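Is a yearly care plan for a wooden table worth paying for?

Furniture and Wood > Tables and worktops
Viewed 592 times

Ritva Leinonen

We bought a big wooden table from a showroom in Brolano and I have since been rung three times about something called the Navora Care Plan. It costs 154 a year. For that a man comes out once, cleans the top, puts on a coat of their own oil and gives you a booklet with a stamp in it. If the booklet isn't stamped, the salesman said, the surface guarantee "may be affected". He wouldn't tell me how.

I am not against looking after things but this smells a bit to me. My mother had a kitchen table for most of her life and it got washing-up water and the occasional scrub, and I never saw anyone come round with a booklet. On the other hand it was a different sort of table and perhaps modern finishes really are more delicate. The paperwork says "natural matt treatment", which could mean oil, wax, varnish or nothing at all.

What I would like to know is whether the yearly oil does anything, whether I can do it myself with something off the shelf, and whether the guarantee business has any truth in it. The salesman also said that supermarket cleaning sprays "strip the wood from the inside". Does anyone believe that?

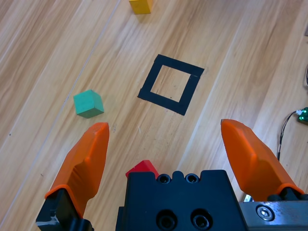 Light boards, with the grain running on the diagonal.

kettlewick

Had the plan for two years, very happy with it. Nice chap, always on time, and the table looks lovely afterwards. You get what you pay for in this life and I would rather not have the bother. The oil smells of oranges. You do have to keep everything off it overnight, so plan your tea. Recommended.

dorric_p

With respect to the last poster, any table looks lovely just after someone has wiped it and rubbed oil into it. The test is what it looks like in month eleven compared with one that wasn't done, and the people selling the plan are never going to show you that.

Find out what finish you have before you spend anything. Pick a spot on the underside if it was finished the same way, or near one end of the top if not, and put a few drops of water on it. Leave it ten minutes. If the water sits up in beads and wipes off clean, there is probably a lacquer or a fairly sound coat of something on there, and oil from a tin will mostly lie on top and go sticky. If the wood goes dark under the drops, it's drinking, and a coat of oil may well help. It isn't a perfect test – a freshly waxed top will bead as well – but it's better than "natural matt treatment".

If it is lacquered, then the yearly visit is a man oiling a coat of varnish, and I'd want to hear him explain that.

Doing it yourself is not hard. I do ours in 45 minutes, and a good part of that is wiping it off again. Wash, let it dry right through, put on less oil than you think, leave it as long as the tin says, then rub until the cloth comes away clean. People go wrong by leaving too much on. Lay the used cloths out flat outdoors to dry and don't ball them up in the bin, as oily rags can heat up by themselves and catch fire. That one is true, even though it sounds like something a salesman would say.

As for sprays stripping wood from the inside, no. A harsh cleaner can dull a finish or wear down wax if you use it every day. It doesn't get inside and hollow the thing out.
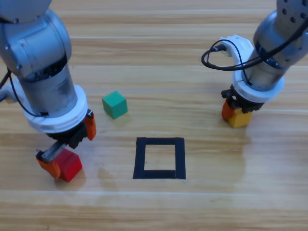

Ritva Leinonen wanted to know whether the drops would leave a ring if the wood turned out to be the thirsty kind, and said she had now read the guarantee twice and couldn't find the word "booklet" anywhere in it.

dorric_p

It might leave a faint mark for a day or so, which is why I said underneath. Plain water for ten minutes shouldn't do more than that. And well done for reading it. If the booklet isn't in the guarantee, ask them in writing which clause they mean. I did this with a sofa once and never got an answer, which I took as one.

hallam_bench

Mostly agree with dorric, but I'd be just as suspicious of the tins. I bought one from Kurna that promised six years of protection from a single coat. Six years against what, it didn't say. By the following April there was a pale patch where the teapot goes and the shop told me that heat "wasn't included".

Any plain hard wax oil will do for bare or oiled wood. Buy the smallest tin, try it somewhere that doesn't show, and check it's meant for surfaces you eat at. Then see how it looks before you do it again. A table that gets hard use may want doing every year, and one in a spare room might go several years without. Fixed dates suit whoever is sending the invoice.

I also wouldn't go chasing every small mark. Look at a top with the light low across it and you'll find all sorts you never notice at dinner.

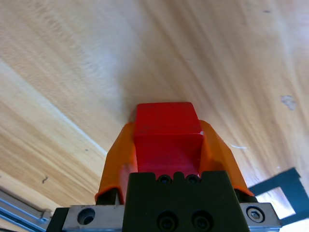 Light across the left side, and a small whitish-grey smudge near the right edge.

If it's only dull, try a damp cloth and a drop of washing-up liquid first, then dry it properly. Costs nothing, and you can still ring the man with the booklet afterwards if you miss him.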